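Muvitow launches the Lei paddleboard in Drekham

Muvitow is delighted to announce the Lei, a new inflatable paddleboard for flat water and small, friendly waves. It goes on sale in July.
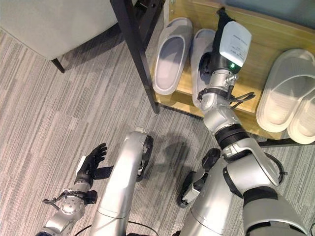

The Lei is 11 feet long and weighs 23 pounds, so most people can carry it to the water under one arm. It feels steady from the first stroke - and it still turns beautifully!
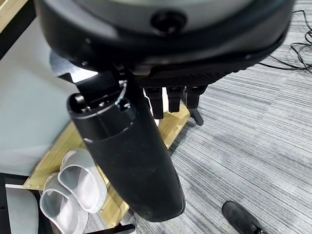

Cold hands were on our minds all through the design. The paddle grip is matte black with fine grooves, much like the ribbed band on the black housing shown here, and it is lovely to hold.
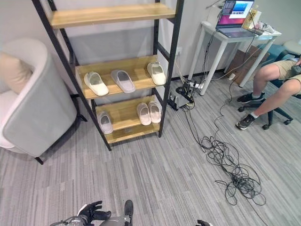 Every Lei comes with a roll-top bag made by our friends at Tudard. There's a side pocket for beach shoes, and a pair of slides like the pale ones on the shelves will slip straight in. Paddle, pump and leash go in the main part.

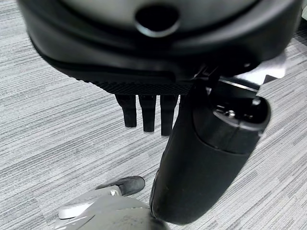
Black housing with textured grip strip and three short prongs.

We tested the Lei on over 50 outings from Drekham harbour and loved every one. The first 20 boards can be tried free at the slipway in July, from 10am.

Media contact: Muvitow press desk, Drekham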